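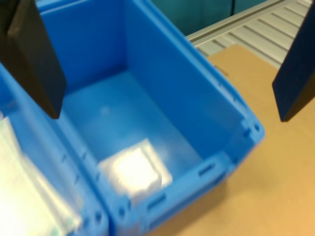 Small stuff should never go in a big bin, a reader of the last edition wrote to me, and the letter went on for a page and a half in the same mood. I've kept it. I don't agree with all of it (you'll see why by section 12.3), but it's a better start to this chapter than the one I had before, which was a paragraph about the history of the word "stock" that I don't think anyone got to the end of.

Chapter 12
What Goes in the Bin: Clearing and Sorting a Packing Table

I learned to pack in a back room in Pekgate, at a mail-order shop called Prudholm that sold stationery, ribbon, candles and whatever else had come in cheap that month. My first job was to clear the tables at four in the afternoon. I thought this was the job you gave to the person who couldn't be trusted with the tape gun, and it was! But it was also where I found out what had gone wrong that day, because everything that had gone wrong was still lying on the table.

So this chapter is about the end of the packing run, when the parcels have left and the table still has things on it. We've spent the last few chapters on getting goods into boxes, and now I want to look at everything that didn't make it into one. Scraps of paper. Pens. A single small item that belongs to an order, or did. You'll need a bin or two, a flat surface and an ordinary amount of mess, which I'm sure you have.

Before you start

You should already be comfortable with pick lists (Chapter 9) and with the difference between a tray, a tote and a bin (Chapter 10). If you skipped Chapter 10, the short version is that when I say "bin" I mean an open-topped plastic box with straight sides and some kind of opening or lip you can hold it by. I like blue ones for small goods going back to the shelf. White things show up well against blue, and an awful lot of what we handle comes in white wrap. Other places do it differently. At Lastitz, where I worked two summers, blue meant trash and I made a fool of myself for most of a week.

Whatever colors you choose, write them on the wall. I mean that literally, on a card, at eye height, over the table.

The trouble with corners

Put one small item in a large bin and it'll very likely end up against a wall or in a corner. The bin gets nudged, somebody carries it at a tilt, and off the item slides. Once it's tucked up under the near rim you can stand right over the bin and look at the floor of it, see a lot of clean plastic, and walk away. I've done it with a boxed candle that a customer had paid extra to have by the weekend. I looked in that bin, I'd guess, more times than I looked anywhere else.

My letter writer's answer is to ban big bins for small goods. Mine is cheaper: look at the near wall first. Stand at the bin, look down at the side closest to your own belt, then the two near corners, and only then let your eyes go out to the middle and the far side. It feels backward for a day or so. After that you'll do it without thinking, in kitchens and glove compartments too.

The other habit I'd like you to pick up is to put bins side by side with their rims touching when you're sorting into more than one. A gap between two bins is a third bin, and it has no floor. Things go down it and are found in the spring.

Three questions for anything left over

When I clear a table I pick up each thing and ask where it came from, whether anyone is waiting for it, and what state it's in. I ask in that order, and I try to finish asking before I put the thing down again, because a thing that's been put down twice has usually been forgotten once.

Goods are the easy ones. If it's wrapped, leave it wrapped, check it against the day's pick lists, and put it in the returns-to-shelf bin or walk it straight to the person with the open order. If it's wrapped and you can't tell what it is, don't squeeze it. Take it to the shelf where things of that size live and hold it up next to its neighbors. At Prudholm we had a whole bay of little boxes that looked the same in their wrapping, and the stock numbers went up to 953, and I can still tell you which three of them rattled.

Tools are nearly as easy. Pens, markers, scissors, the tape gun: they go to their own place on the table and never in a bin at all. I feel strongly about this. Put a marker in a bin of goods once and you will have a line of ink down somebody's white wrapping before the month is out.

Paper is the hard one, and it's the one people rush.
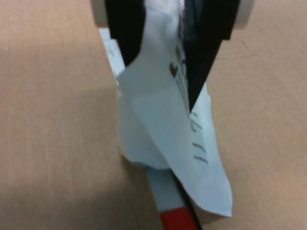

Just throw out anything that's crumpled, it'll save you an hour a week! That was a note in the margin of a draft of this chapter that I'd sent around the packing room at Abera, and I laughed when I read it, and then I thought about it for a couple of days. A crumpled sheet does look like trash. Crumpling is what people do to paper they're finished with. It's also what happens to paper that gets leaned on, stuffed beside a box as padding, or swept up in an armful of wrapping by someone in a hurry. You can't tell which from the outside.

What I do is open it up. I don't iron it flat with my palm, I just pull it open far enough to see whether there's printing, and then what sort. A heart or a flower or some other little decoration near large lettering often means a thank-you card or a gift insert, and those are supposed to leave with the customer. Short lines of small print in a column could be washing directions, an address, a list of what's in the set, or the shop's returns policy. If I can read it, I know in a moment. If I can't, I carry it to better light before I decide. Blank on both sides, and it goes in the paper sack with no ceremony at all.

Now, a crumpled insert can't be sent. You wouldn't want to receive one. But it tells you something, and that's why I don't want it thrown away unread: it may mean a parcel went out with its insert missing. Straighten it, write the time on it, and clip it to that day's pick lists. If a customer gets in touch to say the card wasn't there, you'll have an answer ready. And if you find the same insert crumpled on the table several days running, it's probably the wrong size for the box and people are fighting with it. We'll come back to that in Chapter 14, with measurements.

One more thing about paper, and it's a small one. Lift it, don't slide it. Loose sheets lie on top of pens, and if you drag the sheet the pen comes along, rolls, and goes off the table or into the nearest bin. See my feelings about markers, above. Pick the sheet up from its highest fold, look at what was under it, deal with that, and then open the paper.

How long it should take

A table after an ordinary day takes me 12 minutes. My first ones took a lot longer, mostly from walking back and forth, and if yours do too, please don't speed up your hands. Move the bins closer. Nearly all the time I ever saved on this job came from having the bins within reach of where I stood, and the sack for waste paper hooked on the left-hand corner. (I'm right-handed, so I hold the thing I'm reading in my left. Swap it over if you need to.)

I'd also ask you to clear from one end. Start at the end where the finished parcels leave and work back toward the shelves. People who begin with the biggest heap in the middle tend to push the small things outward as they go, and then they have to hunt along both edges.

What's coming in this chapter

Section 12.1 is on choosing bins: depth, rim, handles, and whether the holes in the corners of a rim matter to you. Section 12.2 takes the near-wall-first habit and gives you a week of practice for it. Section 12.3 is the argument with my letter writer, printed fairly, I hope, with both sides of the small-bin question. Section 12.4 is all paper. Get a handful of used inserts and wrapping together before you reach it, crumple some of them, and keep a spare sack by the table.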